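Home | Forums | Allotments & Gardens | New posts | Search | Log in

Overwintering broad beans – is it worth it?

mudlark63
Right, I've put my name down for plot 301 at the Fandstead site and I want to get something in before the cold. My neighbour on the next plot, Waltraud Voß, swears by autumn-sown broad beans. I put a row in at my old place two years running and the mice had the lot. Anyone managed it on heavy clay? I've got a packet of seed sitting here and no plan.

pottingshedpat
Go for it! Mine went in at the start of November last year and I was picking in late May, a good while before the spring lot (and hardly any blackfly, which was the real treat). Clay's fine if it doesn't sit in water.

Gerville_Greens
Have to disagree with Pat. I'm on clay too and every autumn row I've sown has rotted. I start mine in pots in the cold frame in February and plant out when they've got a bit of leg on them. Far fewer gaps.

mudlark63
See, this is why I asked. Two answers and they're opposites. Is February in pots not a massive faff though?

Gerville_Greens
It's 5 minutes with a bag of compost and some loo roll tubes. I've spent longer than that looking for my gloves.

pottingshedpat
Loo roll tubes go mouldy! I tried them once, they grew more fluff than beans. Use proper deep pots.

c_delapena
Crisanto here, I'm down the bottom end by the water tank. Mice first, weather second, I'd say. I lay holly clippings over the row and peg some netting down on top, and that's done the job for me. You could do half now and half in February, then you're covered either way.

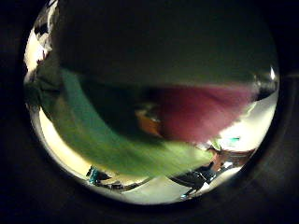 Also don't bother with the dwarf ones on our site, the wind comes straight over the railway and they still flop. Get a tall one and put string round it early – I left it till April and spent a whole evening trying to prop them up with canes.

Gerville_Greens
Holly is a good shout. Still think the November half will rot.

pottingshedpat
It won't.

mudlark63
Half and half it is then. Going up before work tomorrow if it's not chucking it down. Does anyone have holly going spare? I'll swap for rhubarb crowns.

c_delapena
Loads, help yourself. It's the heap behind my shed, mind your hands.

Contact us | Forum rules | © Fandstead Growers Forum | Back to top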